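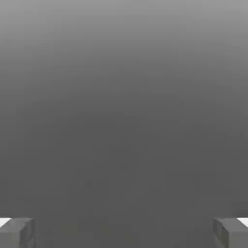 Wrist view in sim, gripper open, nothing between the fingers.

1/ Notes on the Bellamy pick cell fault, July 18, 2025. The policy closed on empty space in 29 of 195 simulated runs. The log marked every one of them as a good grasp.

2/ Cause, as far as we have it: the success check reads finger command, not finger gap. Command goes to closed, flag goes true. A part that never spawned passes the same test.

3/ Sarita Grewal found the spawn fault. When the reset overruns, the part is placed under the table plane and the episode starts anyway. No error raised.

4/ Seung-woo Do reran three of the bad seeds with the gap check added. All 3 now fail as they should. The arm still goes down and closes on nothing, so the policy needs its own fix.

5/ The same flag gates the lift on the real cell at Horkwood. Lift is locked out there until the check is replaced. Please don't clear the lockout from the pendant.

6/ Retraining is pencilled in for September. Old success rates for this task should not be quoted.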